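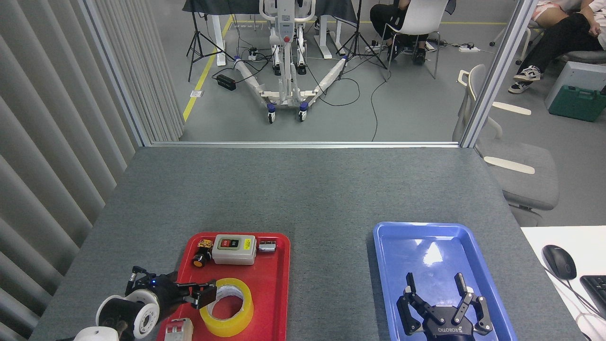
A visit to the Kadrić lamp works in Zallport

My wife and I collect old table lamps, so when we heard in February that the Kadrić works would open its doors for one afternoon, we wrote the same evening to ask for two places. We received a short and polite answer. We should come to the gate at 2 o'clock, wear closed shoes and not bring large bags.

To reach the works without a car you take the number 7 bus from the harbour in Zallport and stay on it until you think you have gone too far. The stop is called Akix, after a sugar warehouse that was pulled down many years ago. From there you walk along a wall, and the gate is green and much smaller than I had imagined. There were already people waiting, several of them with grey hair like ourselves, but also a young couple with a baby.

Our guide was Nermina Lazarević. She has worked at Kadrić for most of her life, first in the glass store and now in the office, and she spoke without any paper in her hand. In the best years, she told us, the works employed 184 people and had its own kitchen and a choir. Today there are 41. The choir still exists, although most of the singers are now retired and they practise in the church hall.

We began in the metal shop, where the lamp feet are made. A flat round piece of brass is pressed against a turning form with a long tool, and slowly it bends over and becomes a bowl. I had read about this work in books, but I had not understood how much strength it needs. The man at the lathe leaned on the tool with his whole body. He made one foot for us from beginning to end and then let it go from hand to hand. My wife held it longer than was perhaps correct.

The next room is for painting. Kadrić uses a paint which they call Iment, and it is named after the founder's horse. It comes in cream, bottle green and a dark red, and these have been the only three colours for as long as Mrs Lazarević remembers. Someone asked why there is no black. She answered that there was black once, and that people bought only black, and the founder's daughter found it sad to look at and stopped it. The smell in this room was strong and we did not stay long.

The shades were for me the best part. The cloth shades are sewn upstairs under a glass roof, in beautiful light even on a February afternoon. Two women were working there on a pleated shade for a hotel, and each fold was fixed with a pin before it was sewn. We were permitted to try on a small practice ring. My folds looked like the skirt of a badly dressed doll. The lady beside me, who makes curtains, did it perfectly and was offered a coffee.

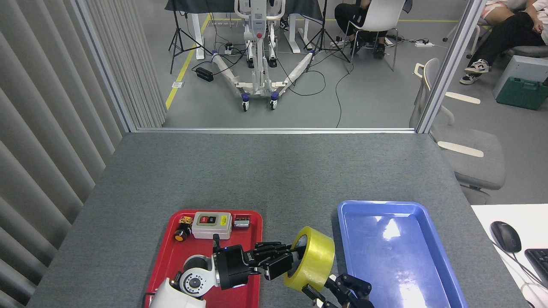

Glass shades give much more trouble when they have to travel, and Mrs Lazarević talked about this for a good while. Each one goes into tissue paper, then into a box with card walls, then into a second box, and still some of them arrive broken. The company has tried straw, wool and even popcorn, and the popcorn brought mice. I have sent a few lamps by post myself and I always save on the wrong things. I also noted the table covered with grey felt, with a red tray and a blue tray on it, and the roll of yellow tape, the sort one can see through. A felt cover would be very good for my own work table, where I have already scratched two brass feet by putting them down without thinking.

After this we were brought to the little museum, which is in truth a corridor with cupboards. The oldest lamp is an oil lamp changed to electricity, rather clumsily, and one can still see where the wick came up. I was happy to find the green reading lamp that we have at home in our hall. According to the card, our model was made for only a few years, because the neck was too thin and the lamp would bow down slowly during the evening. Ours does this too. We had always blamed ourselves.

The shop was open at the end and sold second-quality shades for a low price. We bought a cream one with a small mark near the lower ring, and also a length of brown twisted cable. Payment is only in cash, so please bring some with you.

The visit is free, but you must write in advance, and the stairs to the sewing room are steep, with a rail on one side only. There is a bakery across from the bus stop. It closes early and we stood in front of it with our lampshade and looked through the window at the last poppy seed cake.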